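How I Clean a Wooden Handrail (Without Making It Sticky)

3/3/24

14 comments | Share this post

So the handrail is the one thing in any building that every single person touches and almost no cleaning list mentions. I skipped mine for years! Then I ran a damp paper towel down it one morning in March and it came back the color of weak coffee, and I've been a handrail person ever since.

This works on any sealed wood rail, the short one by your front steps or a big sweeping one on a landing. If yours is bare or waxed wood, skip the soapy part and ask whoever finished it what they used.

What you need

A soft cloth (old T-shirt is fine, microfiber is better), a second dry cloth, a bowl of warm water, and a few drops of dish soap. I use the plain Viklund stuff because it has no scent and doesn't foam up like crazy. An old toothbrush if your balusters have corners. I spent $3 on a pack of cloths at the Brarkdale hardware store and they're still going.

Step 1. Dust first, from the top

Dry cloth, start at the upper landing, walk down. Do the top of the rail, then the sides, then the underside where your fingers curl around. The underside is the gross part — you'll see. If you have metal bars under the rail, give each one a quick swipe now so you're not dripping gray water down them later.

Step 2. Damp wipe, short sections

Wring that cloth out until it feels barely wet. Really wring it. I do an arm's length at a time and fold to a clean side when the first one gets dingy. Press down a little and let the cloth wrap over the edge. Long swoopy strokes feel nice but they just push the grime along to the next bit.

Step 3. Curves and landings

Curved rails collect more hand grease on the inside of the bend, where everybody grabs on to turn. Stand on the landing for this, feet flat, and reach across. Don't lean out over the stairs to get the far side! Go around and come at it from the other direction. I like a gray cloth for a dark rail, by the way, no white lint to pick off afterwards. 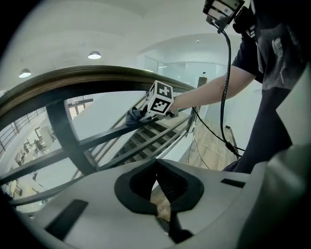

Step 4. Dry it right away

Go over everything with the dry cloth while the wood is still damp. Water sitting on a rail is what gives you those cloudy patches. If it still feels tacky after drying, you used too much soap (I did, the first time), so wipe again with plain water and dry again.

Step 5. Polish, or don't

I tried the Sultlow oil polish once and my rail was slippery for days. Never again on anything people hold on to. A dry buff gives it plenty of shine.

How often? I dust mine every week and do the damp wipe once a month, more when there's a cold going around the house. Next up I'm tackling the stair treads, and I have opinions about brooms.

60 shares | 40 likes

Contact | Copyright Bidari Home Notes | Back to top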